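November, 4:40 pm. Gripper log, Stoltorell handheld tool, unit 2

Accessory set again: hair comb, red string bracelet, black beads, claw clip. The fault from the morning came back. When I release the trigger, the right finger stays closed for a moment and then jumps open. I do not like the jump. With a soft object it is no problem, but a thin metal tooth can catch in the pad and fly when the finger goes.

I first suspected the pads and cleaned both with alcohol. No change. Then I opened and closed the tool 44 times with nothing between the fingers, and it stuck 6 times, always on the right side. So the object is not guilty. The log from Gridach shows the trigger signal arriving on time at each of these, so I also leave the software in peace for now.

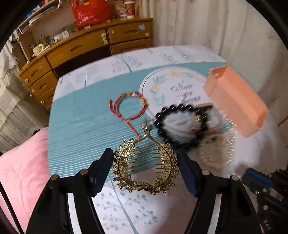

Halima Nwachukwu wrote under my first note that she had the same delay on unit 1 last month, and there it was the return spring, which had moved out of its seat after the tool was dropped. She asks me to check this before I order a new slider, and to please wear the glasses when the cover is off.

I don't know if unit 2 was dropped. It is not in the book. The counter stands at 269 grasps after the last service – not much for a spring.

Until the cover is open and I have looked:
unit 2 stays out of use, red tape on the handle
the combs and the clip wait, bracelets can go on with unit 1
Concetta Palumbo has the small hex keys, ask her tomorrow before lunch

Episodes from today with the late release are marked "R-stick" in the Anozie folder. Please do not delete them yet.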